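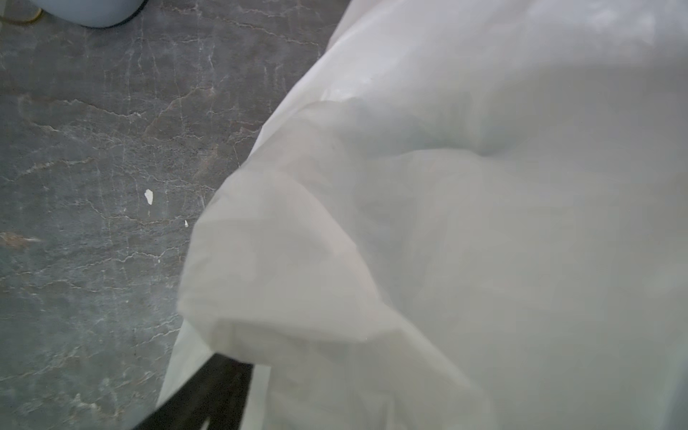

Is the Boleck wrist kit worth seeing in person before you order one?
For anyone planning to handle bags or film, a live demonstration will settle more than the data sheet does.

Home | Reviews | Grippers | Events | Archive

Review: Boleck two-finger wrist kit, seen at the Edow open day
28/04/2022

Edow opened its demonstration hall to integrators and small shops for an afternoon. The Boleck kit was the item I went for. It consists of a gripper, a wrist camera and a mounting plate, and it was shown on an Orellana arm with Bradar control software.

The task was thin plastic bags on a floor with a dark marble pattern. Bags are a hard test for this class of hardware. Translucent white film has little texture for a camera to lock onto, and at close range it can fill most of the view. Veined stone gives the vision software plenty of edges, most of them useless, and some of the pattern shows faintly through a single layer.

Picking. I logged 71 attempts over the session. Bradar looks for a fold or rolled edge, where overlapping layers make the film more opaque, and steers the fingers toward it. When it found one, the approach was direct. On flat film it hesitated, backed off and tried a second angle. There were 17 failed picks in my log, nearly all of them on flat film. The operator did not intervene except to reset the bag.

Camera. The short mounting distance helps with small parts and hurts with film. Focus softens on the nearest plastic while the floor beyond stays crisper. Bright film also washes out toward white under the hall lights, and exposure was slow to recover. A manual exposure lock exists but sits 2 menus deep.

Build. The plate is stiff and the cable exit is sensible – it never snagged during wrist rotation. Finger pads swap with one screw. I would like a softer pad option for film under tension.

Software. Bradar's log view is clear and exports plain text. Its error messages are less useful. "Target lost" covered several different faults.

The presenters answered technical questions directly and let visitors choose where the bag was placed. Pricing was not discussed. A firmware update with faster exposure control is planned for October, and I would wait for it if bags are your main product. For boxes and rigid parts the kit is ready as it stands.

Rating: 3.5 out of 5

2 comments | 17 shares

Contact | Copyright | Back to top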